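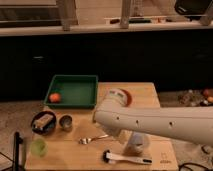
Marmalade with ordinary oranges – has anyone had a decent set?

Nellolport Kitchen Table Forum > Preserves, Pickles and Bottling
51 replies, showing the first page

quincepaste
2020-11-23
Evening all. I know I'm early and most of you won't be thinking about marmalade until January when the Sevilles come in, but I've run out completely and my mother-in-law is staying over Christmas and she won't have toast without it. The greengrocer on the hill has plenty of ordinary sweet oranges and a big crate of satsumas, so I thought I'd make a small batch to tide us over. I tried once before, years ago, and it came out like orange soup, lovely on ice cream but it ran straight off the toast and down my sleeve. I used 500 g of fruit and the same weight of sugar, no lemon. What did I do wrong, and is it worth trying again or should I just buy a jar and soak off the label?

hobnail_boots
It was the lemon, I'd say. Sweet oranges haven't got the sharpness and they're short on pectin as well, so they need a hand. For that amount of fruit I'd put in the juice of two lemons, and keep all the pips and pith from everything, tie them up in a bit of muslin and let them bob about in the pan while the peel softens. Then give the bag a really good squeeze before the sugar goes in. It feels horrible, like wringing out a frog, but that slimy stuff is what sets it.

Tansy51
I'm going to be the misery here, sorry quincepaste! I've never had a sweet orange marmalade I'd want a second slice of. It sets all right with lemon but it tastes of boiled sweets to me. The whole point of marmalade is that bitterness at the back. I'd wait for the Sevilles and give her a nice jar of damson in the meantime.

hobnail_boots
Oh, come on, Tansy, not everybody likes it bitter. My two won't touch Seville but they'll finish a jar of the sweet sort in a week if I don't hide it behind the flour.

Tansy51
Well, that's children for you. I did say I was being a misery.

larderlouse
Could you meet in the middle and use a grapefruit? I do one pink grapefruit, three oranges and two lemons every autumn and it has just enough of an edge. I slice the peel quite thin, soak it overnight in the water, and simmer it with the lid half on until I can squash a bit between finger and thumb. Don't hurry that part, whatever you do. Once the sugar's in the peel won't get any softer and you'll be chewing it till Easter. I've got the Wovent pan with the wide top, which was a wedding present and has outlasted the toaster, the kettle and the sofa, and I think the width helps with the boil.

quincepaste
Thank you, this is so kind. I like the sound of the grapefruit. I've only got an ordinary deep saucepan, would that do? And would satsumas work in place of some of the oranges? They're so cheap at the moment and they smell wonderful.

larderlouse
A deep pan is fine for a small batch, just don't fill it more than a third full once the sugar is in, because it climbs. I'd go easy on the satsumas. The skins are thin and a bit leathery, and they give very little to the set. One or two for the smell, perhaps.

Ferryman_Joe
I use satsumas every year and get a perfectly good set, so I'll have to disagree with that. The trick is a bottle of apple pectin and not being proud about it. There, I've said it.

hobnail_boots
Joe! Wash your mouth out.

Ferryman_Joe
I've eaten my toast in peace for years. Does anybody here use a thermometer, by the way? I boil mine to 104 on the dial and it's never let me down.

Tansy51
Cold saucer every time for me. Put three in the freezer before you start, drop a spoonful on, leave it a minute and push it with your finger. If it wrinkles you're done. I had a Sartori thermometer and it told me all sorts of things, none of them the same twice. And take the pan off the heat while you test, or it carries on without you.

quincepaste
Right, I'm going in on Saturday with the grapefruit, the oranges, two lemons and one satsuma for luck – I'll leave the pectin in the cupboard this time, Joe, but I won't rule it out. Last question, how long do you all leave it before potting? My peel all floated to the top last time.

larderlouse
Fifteen minutes off the heat, then a gentle stir and into warm jars. Let us know how it goes, and if it's soup again just tip it back in the pan with more lemon and boil it up a second time. I've done that more often than I'd like my sister to know.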